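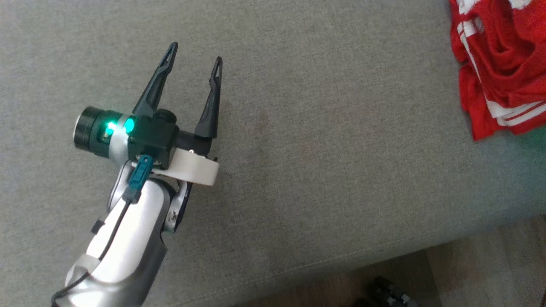
4.2 Trial on soft furniture

Fesero, the tidying service sold by Initz, is offered with the promise that it "deals with the sofa". We took this literally. The trial flat in Clerenville has a grey sofa, one red garment with white trim, and whatever goodwill the authors could bring along. The kit logged 1,059 attempts over the whole trial, of which 510 were on soft furniture.

Figure 6. The two-fingered gripper over the seat, with the red garment on the grey cushion and the yellow backrest behind.

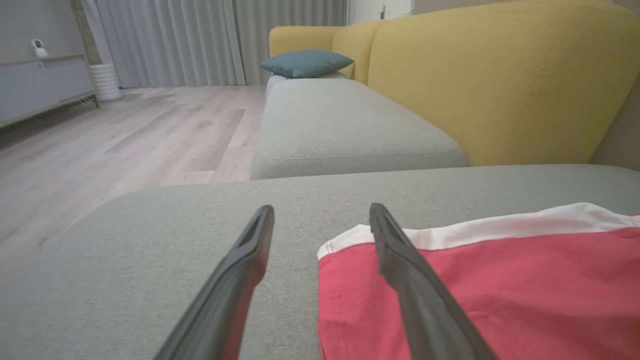
Does Fesero need a special sofa?
Any upholstered seat will do, according to the manual, which is silent on cushions that sink.

Flat cloth on woven upholstery is a mean thing to ask of two stiff fingers. The brochure gets round this by showing towels, rolled. We scored a lift only if the garment left the seat completely, a rule that Initz's sales office in Ruawai called "strict". Settings were those supplied, with grip force at 100 on the maker's own scale, whose units we were unable to discover.

Figure 7. Fingers angled down to the seat, the left one pressing against a fold of the red garment.

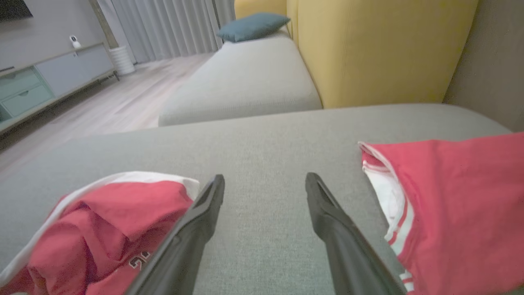
What does the basic plan leave out?
Folding, which is sold as an extra and was not part of our trial.

Attempts that ended with the fingers closed on upholstery were counted as misses, although the service's weekly report lists them as "contact made".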